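Projektbericht: Unser Besuch beim Tag der offenen Tür von Skovness
Projektgruppe Greifen und Falten, Betreuung: Shalini Agarwal
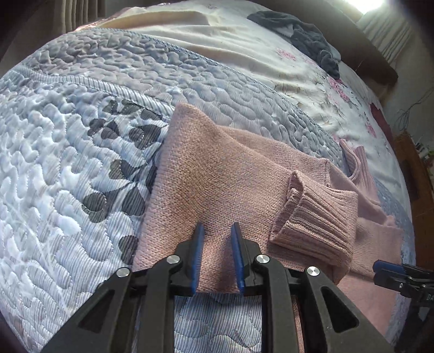 Stoff ist für Roboter richtig gemein, das war so ziemlich der erste Satz, den wir im April bei Skovness in Brulldale gehört haben. Ich dachte vorher ja, das Schwierige wären schwere oder zerbrechliche Sachen. Von wegen! Bimla Sandhu, die uns durch den Vormittag geführt hat, meinte, eine Tasse bleibt wenigstens eine Tasse, egal wie man sie hinstellt. Ein Pullover sieht jedes Mal anders aus. Bei dem rosa Strickpullover auf der Steppdecke habe ich das sofort kapiert: Das Bündchen liegt doppelt auf dem umgeschlagenen Teil, der Halsausschnitt steht hoch, und wo packt man da jetzt zuerst an? Die beiden Finger mit den blauen Polstern müssen ja irgendwo hin.

Danach durften wir selber ran (endlich!). Man hält den Greifer in der Hand und führt ihn so, wie ihn später ein Roboterarm führen soll. Klingt leicht, ich hab mich aber ziemlich blöd angestellt. Mein erster Griff ging komplett daneben, beim zweiten hatte ich zwei Lagen auf einmal. Aarti konnte es natürlich viel besser, sie hat am Ende sogar einen Ärmel sauber nach innen gelegt.

Im Vortrag von Sarla Dixit ging es dann um die Daten. Für die Faltaufgabe haben sie bisher 1.353 Durchgänge aufgenommen, davon 353 mit Strick, der Rest sind Handtücher und T-Shirts. Bis zum Sommer sollen 500 mit Strick zusammenkommen. Ich habe gefragt, ob misslungene Versuche gelöscht werden. Werden sie nicht, die kommen in einen eigenen Ordner und werden extra beschriftet.

Für unser eigenes Projekt nehmen wir mit, dass wir kleiner anfangen: 100 Durchgänge, erst mal nur Handtücher. Den Greifer wollen wir nachbauen, Aarti zeichnet schon an den Gelenken. Offen ist noch, welches Material wir für die Fingerpolster nehmen. Moosgummi liegt im Werkraum, Silikon müssten wir bestellen.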